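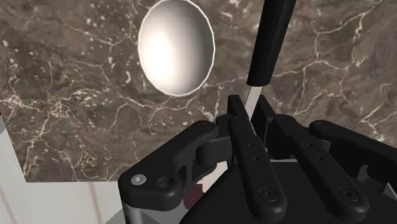

Fig. 4. White bowl and black-handled utensil on a dark marble worktop.

4. Sealing and care of the stone worktop

This section is for worktops from the Lokemberg series. Please read it to the end before you open the sealer. If your worktop was cut after February, it has one coat of sealer from the workshop already, and you start at step 3.

4.1 Before you start

You need: one bottle of Sisten sealer (500 ml), two cotton cloths, a soft brush, masking tape, gloves.

One bottle is enough for a worktop up to 2000 mm long, at the normal depth. For the Palacios model with the double depth, please take two bottles.

CAUTION: The sealer is flammable. Turn off the gas and open a window. Do not smoke in the room.

4.2 Applying the sealer

1. Wash the stone with warm water and a little dish soap. Do not use vinegar or lemon, they attack the polish.

2. Let the stone dry overnight. Dark stone hides the damp very well, so touch the surface near the sink with a dry paper towel and look if it takes up water.
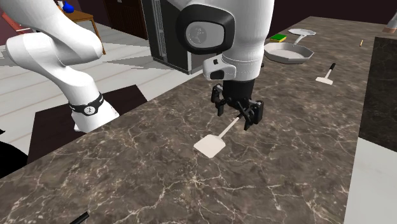
3. Put masking tape on the wall and on the edge of the sink. Begin always at the end which is far from the door, so you do not have to lean over the fresh part.

4. Pour a small amount on the cloth, not on the stone. Work in circles until the surface looks evenly wet.

5. Wait ten minutes and wipe with the second cloth. If the cloth sticks, you waited too long. In this case put a few fresh drops on the place and wipe again at once.

NOTE: The light veins drink more than the dark stone. It is normal that they need a second pass.

6. Do not put anything on the worktop until the next morning. For the Zollon matt finish, wait two nights.
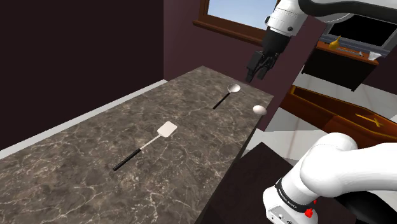 4.3 Daily use

Wipe oil, wine and coffee soon. Use a board for cutting and a trivet for hot pots.

For the test of the sealer, put some drops of water on the stone and wait. If a dark spot comes after a short time, it is time to seal again.

Spare cloths have the order number 77, the brush has 89. For questions about older worktops, please write to Jacinto Arellano in our service department and tell him the number which is stamped under the front edge.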